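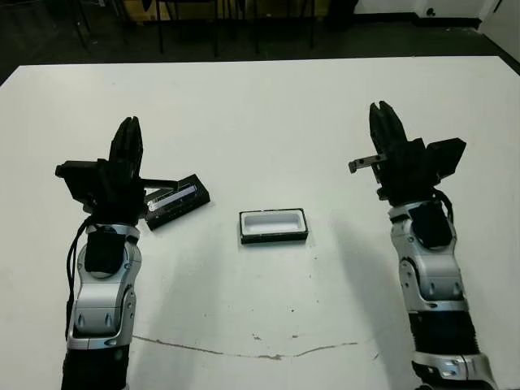 Clesach Library > Kids' Pages > How Things Work > Robots

Dec 23, 2024
By Dwayne Marchetti
6 min read

How does a robot arm know what to do?

When I was little I thought robots had a tiny brain in their heads, a bit like a walnut. I drew loads of them like that. Then I grew up and got a job writing instructions for robot arms, and I found out that most of my robots don't have a head at all! What they do have is software, which is the word for all the instructions a computer follows. I want to tell you how mine works, because I think it's brilliant (and a bit silly in places).

Try this first. Pick up a pencil. Easy, wasn't it? Now try to write down everything you just did. Did you write "look for the pencil"? Did you write "open my fingers"? How far did you open them? When did you stop moving your hand? A robot needs all of that spelled out, or it needs a way to work it out for itself.

Our software is called Skiltine, and I like to think of it as four friends playing a game together. Their names are Look, Plan, Move and Check.

Look goes first. Look gets pictures from the cameras, but to a computer a picture is only a giant grid of numbers. Each number says how bright or how colourful one little dot is. Look has to hunt through the grid and say, "I reckon these dots belong to the table, and these ones belong to a thing." Dark things on a pale table are the nicest to find. Shiny things are a pain, as they bounce the light about and change how they look when you move.

Then it's Plan's turn, and Plan is the friend I spend most of my time with. Plan takes what Look has found and decides where each arm should go, in what order, without the two of them bumping elbows. When you have two arms it gets much harder! Suppose the left gripper has hold of something flat and black, tilted up at a slant, and the right gripper is open and pointing towards it from the other side.

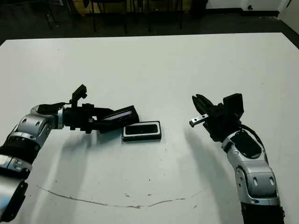
Plan has to keep a sort of map in its memory of where every bit of both arms is, and it has to update that map all the time. I once forgot to put the elbows in the map. You can guess how that went. Two arms working on one table are like two people making a bed, and each has to leave the other enough room. With the left gripper holding a dark rectangle up in the air and another flat one lying on the white table close by, Plan can't treat the space between the arms as empty any more. The thing being held counts as part of the arm now, so the arm has just got longer!

Plan doesn't find one way to go, either. It makes up lots of paths, throws out the ones that end in a crash, and keeps the smoothest one left. On one move last March I asked it how many it had tried, and it said 3,663. I'd have given up after 16.

Move is the friend who does as it's told. Each arm has joints, like your shoulder and your wrist, and every joint has a motor that needs its own message. "Turn a tiny bit. Turn a tiny bit more. Slow down. Stop." If Move sends the messages unevenly the arm goes all jerky, like a bus with a new driver.

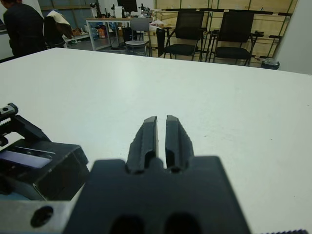
Robot Software Team, Undby Workshop

Check is the grumpy one, and I love Check. While the others are busy, Check keeps asking, "Are you sure?" Is the gripper where Plan said it would be? Have the fingers closed too far, as if there's nothing between them? If something's off, Check shouts and everybody goes back to Look and starts again.

You might think a camera up high would be enough for all this. But an arm can get in the way of its own view, just like your hand covers up the page when you're drawing. So we have cameras down near the grippers as well, and Look has to fit the different views together into one idea of the table. It's a bit like you and a friend both peering at a sandcastle from opposite sides and arguing over how many towers it's got.
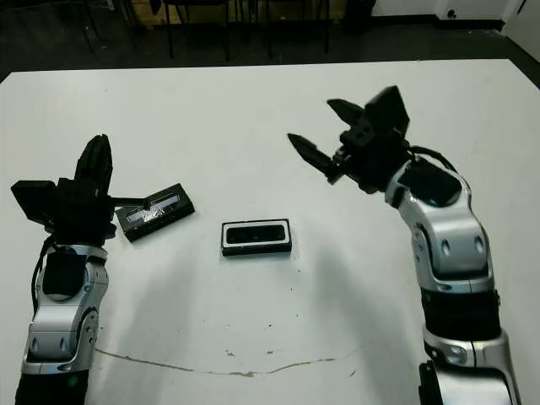 And the arguing really does happen! One camera might say a thing is here, and another might say it's a finger's width to the left. My workmate Thaddeus Delacroix wrote the part that settles it. He called it Tran, and it works by asking each camera how sure it is. A camera with a good clear view gets listened to more. A camera staring at the back of a gripper gets listened to less, which seems fair to me.

Something you can try at home

You need a friend, a spoon and a cup. Your friend is the robot and has to shut their eyes. You are the software. Put the spoon on the table and tell your friend how to get it into the cup, but you're only allowed to say these words: left, right, forward, back, up, down, open, close, stop.

No grabbing their hand! My niece and I took 33 instructions the first time we played, and the spoon still ended up on the floor. Swap over and have another go. Then try it with your friend using both hands and see how long it is before you get your lefts and rights in a muddle.

Words to know

Software: instructions that a computer follows.
Gripper: the part on the end of a robot arm that holds things.
Joint: a place where the arm can bend or turn.
Path: the route an arm takes to get from one spot to another.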